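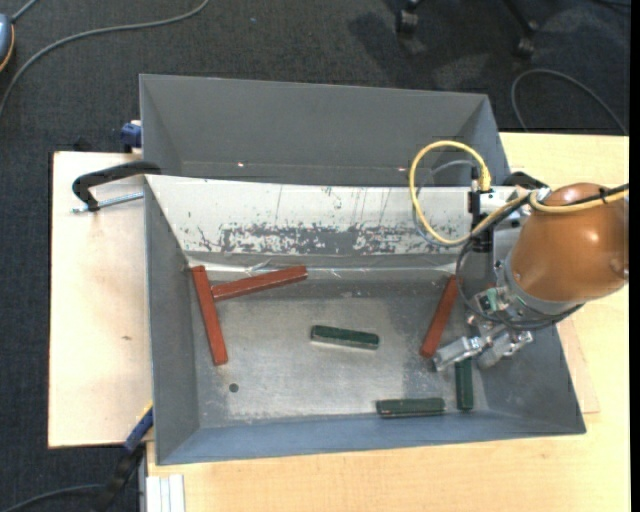
Red and green blocks in the front bin

My father kept the long red blocks for walls and the shorter green ones for roads. The town was Plomgate, and it had to be built before supper.

When I took it up again in February I was 87 and could not remember where the station went. I laid two reds in a crooked T and called it the harbour. It would do.

The bin was as scratched as the old one – I liked that. I ran my thumb over the bare metal, then moved a green block to the front edge, where the road to Tralar used to start. Supper was late. I began on the bridge.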